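Clear plastic bins for sorting odd socks and cloths - worth it or not?

Žydrūnas Butkienė
Posted Monday, 7.40 am

I keep reading that see-through bins are the answer to laundry clutter and I'm not convinced. At the moment everything small (socks, dusters, flannels, the cloths from under the sink) goes in one wicker basket and I tip it out on the table when I need something. My sister-in-law swears by clear tubs, one for each sort of thing. To me that looks like paying for a mess you can see through. Has anyone used them for more than a fortnight? And do the ones with a handle hole let dust in?

Hidayah Liem

I was as doubtful as you and I still am, a bit. I bought three of the Kamata ones in September. They do save tipping everything out, I'll give them that. What they don't do is fold anything for you.
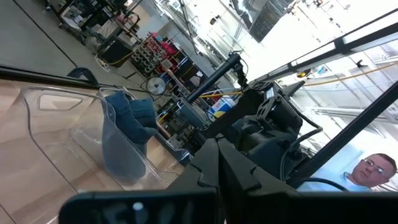 Clear bin with a cut-out handle, one dark blue cloth item inside.

One crumpled thing in a clear bin looks untidier than a full wicker basket ever did, at least to my eye. You also get glare off the sides under ceiling lights, so "see at a glance" depends on where you're standing. On the handle hole: yes, mine let dust in, but I'd only worry if you're storing things for months. For socks that go round every week it makes no odds. Get rounded corners if you can - fluff sits in the square ones and you end up poking at it with a cotton bud.

I'd buy one and see. The sets are where they get you.

Burgi Berchtold

just use shoe boxes, they're free

Elfriede Imhof

Shoe boxes go soggy if anything goes in damp, so I wouldn't. Check the size before you order plastic ones, though. The Nukau bin is sold as 400 mm long, and mine was that across the rim but a good deal less at the bottom. My shelf is 1340 mm and I'd planned on a neat row of them with room for the iron. The rims touch, the bottoms don't, and the iron lives on the floor.

Wash them by hand. I put one through the dishwasher and it has been cloudy ever since, so now it's a bin you can't see into, with dusters in it.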